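Thursday, late

Notes on the wrist fault while I still have them in order. The official report goes to Despina tomorrow and will be shorter than this.

The episode that started it was in the overnight batch on the kitchen set. The batch was 2000 episodes, randomised clutter, two counter heights, same controller build as the Clirel demo. The summary said 1952 had finished normally. The remaining runs had all stopped on the same condition, joint six velocity above limit, and I assumed before opening any of them that it would be the old contact problem, where a finger gets wedged under something flat and the solver throws the arm across the room. I had half written the ticket on that basis. I deleted it at eleven.

None of the failed runs had a contact force worth mentioning in the second before the stop. The arm was in free air in every one I opened. What they had in common was a wrist angle close to the wrap point when the planner handed over to the tracking loop. The planner gives its target between minus pi and pi. The tracking loop keeps a running total. If the handover falls on the wrong side, the difference between the two comes out as nearly a full turn, and the loop does exactly as asked and tries to remove it in one go.

We had a guard against this. I wrote it. It takes the difference, wraps it, and passes on the short way round. It was still in the source and it was still being called. What had changed was the order: the rate limiter had been moved ahead of it during the tidy-up in June, so the limiter saw the large value, saturated, and stored the saturated value as its own starting point for the next step. The guard then wrapped a number that was already wrong. For most wrist angles this makes no difference at all, and the unit tests used most wrist angles.

I stepped through one run on the cluttered counter until lunch, a tick at a time, with the wrist camera view on the left screen and the joint traces on the right.

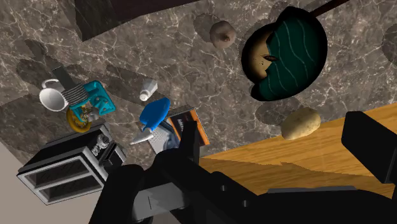 The traces are clean up to the handover. Commanded and measured position for joint six lie on top of each other, then the command jumps by 6.1 radians in a single tick and the measured value sets off after it. The velocity check trips two ticks later. The check did its job, and I have put that in the report in plain words, as Apostolos will ask.

He did ask, at ten past two, by telephone, before the report existed. His question was whether the real arm at Pudidska could do the same. The answer is yes, with the same build and an unlucky wrist angle. The drive has its own velocity limit and would fault and brake before the software noticed anything, so the likely result is a hard stop and a dropped object. I said I would not want a hand near the fingers while we found out. He said that was enough for him and had the cell locked off by half past. Prodromos signed the sheet at their end and read the tag number back to me, which I wrote on an envelope and must copy into the log before the envelope goes the way of the last one.

Panagiotis objected, mildly. The cell has run on this build for weeks without a fault, and the Bandex people are due to see it. His point about the record is fair as far as it goes. The fixture at Pudidska presents every part in the same orientation, so the wrist never goes anywhere near the wrap point in normal work. But the recovery routine does not use the fixture angle. It backs off and picks a fresh approach, and I could find nothing in it that keeps joint six away from the boundary. Once I showed him that section he stopped arguing and went to ring Bandex himself.

The fix is four lines. Wrap first, limit second, and reset the limiter's stored value at handover. I have also added an assertion that refuses any single-tick command change above the physical limit of the joint, and holds position when it fires. It should have been there from the start.

First attempt at the fix was wrong, for the record. I reset the stored value to zero where it should have gone to the measured velocity, and that gave a visible twitch at each handover. It cost me an hour, most of it spent suspecting the filter.

With the correct version I reran every failed seed. All of them passed the handover with no jump in the command. Three then failed on grasp timeout, a separate matter and one I recognise: the planner keeps choosing to come in over an item that is too wide for the opening. Not touching that tonight. I have started 900 new episodes with the initial wrist angle forced close to the boundary on both sides. They will be done by morning if the second machine does not go to sleep again.

Still open:

- Who reviewed the June change. The log has my initials on it. I have no memory of reading it properly, and I suspect I looked at the names of the functions and nothing else.
- Whether the older Deligiannis arm has the same ordering. It runs a branch from before the tidy-up, so it should not, but I want to see the file.
- The unit tests. Areti has offered to write a sweep over the whole range of wrist angles, including both sides of the boundary and the boundary itself. She wants the same for joint four. Agreed.
- The stop reason in the batch summary. "Velocity limit" covers at least three different faults and I nearly filed this one under the wrong heading.

The cell stays locked off until the forced runs are in and someone other than me has read the change. I have asked Areti for the second part. She has the diff and the traces from the counter run.

Left at twenty to nine. Envelope is in my coat, left pocket.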